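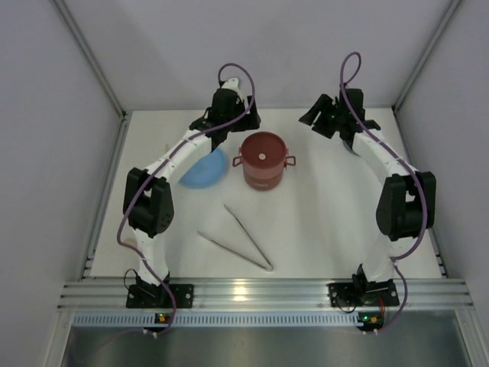
*By the coordinator, Mokley Community Orchard -- progress report to the Pacheco Fund, May 2024*

Hi all, and thanks for letting me send this a few days after the deadline! Spring got away from me a bit.

The big news first: the trees are in. We'd planned on the lower field, but it stayed soggy right through March, so we moved the whole planting up to the Risusholm side, where the ground drains better and the deer fence was already half built. It meant redrawing the plan (twice -- the first version had the pears shading the plums), and it pushed us back 3 weeks.

We've spent $3,395 of the grant so far. Most of that went on rootstock, stakes and fencing wire. The water tank came in cheaper than I'd quoted you, and I'd like to put the difference toward mulch if you're okay with that. Wood chips have gone up a lot since I wrote the application, and the free ones from the county yard were full of ivy.

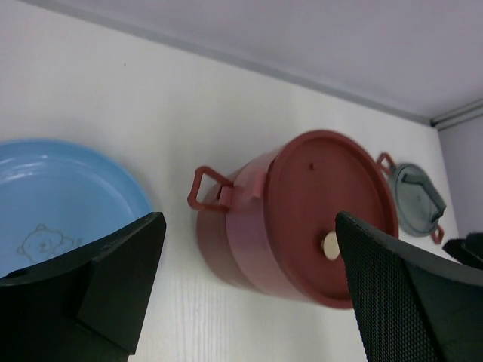
I'm less happy with the drip line. The Uveo end of the row gets hardly any pressure, and I've been up there most evenings with a watering can, muttering. A bigger feeder pipe should fix it, and I've priced one at about $500 with fittings. I'm not asking for extra money, just a nod to move it over from the signage budget -- the signs can wait until the trees look like something worth labeling.

Grafting day was lovely, by the way. It rained all morning and we still had 11 people turn up, including a couple who drove over with scions from an old russet in their backyard (no idea what variety, but the apples keep until spring, they tell me). Most of the grafts have leafed out. Two of the plums haven't, and I'm giving them a little longer before I pull them.

Next up is the summer pruning and getting the path graded so strollers can manage it. I'll send receipts and the updated planting map separately, and you'll get the next report in August.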